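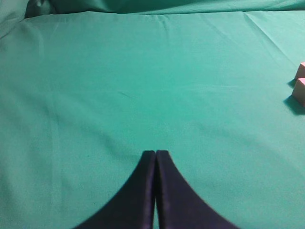
February, 4 pm. Dye bath trials, green cotton

Second dip of the Dultska cotton finished. Bath held at 48 degrees for the full run, salt added in 4 lots. Tuncay wants to try fewer lots next time to save standing over it.

Rinse took 8 changes before the water ran clear - two more than the Erberg cloth needed. I suspect the scour was too short. Golnar Daneshvar had the same trouble with the last roll and left hers in soda overnight.

Rub test: dry fine, wet leaves a mark on white. Not good enough for the Estbridge order, so fixer goes on tomorrow morning at the strength on the Tekin sheet.

The big scale drifts above 3000 g. Weigh in two halves until it has been seen to.

To do: label the offcuts, order soda ash, ask Tuncay where the spare thermometer went.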